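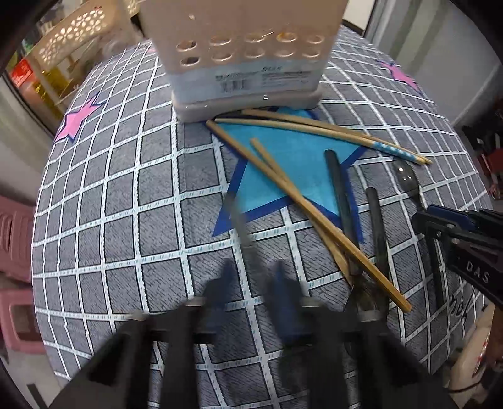
Slide one. Leave it up while people sit down. My subject is color claims, meaning what a shop or a paint company tells you a color will do to you. Blue calms. Pink soothes. Gray is "neutral" and helps you think. Take the tablecloth up there: gray ground, pink stars, one big turquoise star in the middle. By the usual charts, anyone eating off it should be relaxed, tender and ready to do their taxes. Pause for the laugh, if there is one.

Ask the room who has picked a wall color because of something they read. Wait for hands. I've done it too, with a hallway in Flulau. Pale green, supposed to be restful. I still lose my keys in it.

Next: where do the claims come from? I went through 194 of them last March, from catalogs, blogs and the backs of sample cards. Most gave no source. Of those that did, 7 led to something I could read in full, and 2 of those were about lighting. Say this slowly. People write it down.
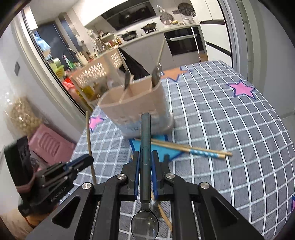
Hala Najjar
Textile buyer and evening-class teacher, Rendport

Second half. The pattern question. Sellers like to say that stars are "playful" and a lattice is "orderly." Fine, so what is a cloth with both? I have asked three reps and got three answers, all confident.

Tell the Gudport story here. The café changed its seat covers from brown to orange and said customers stayed longer. It also fixed the heating the same week. Don't rush to the heating.

If someone brings up culture (somebody will), agree that colors carry meaning in places and families. A wedding color is a real thing. That doesn't get you to a blue napkin lowering your pulse.

Skip the Eide slide if short on time. It's the one with the curtain survey, around 500 replies, all from people who had just bought the curtains.

Close on buying advice: take the sample home, look at it at night, check how it washes. Then questions. Water is on the left of the lectern.

Last updated: March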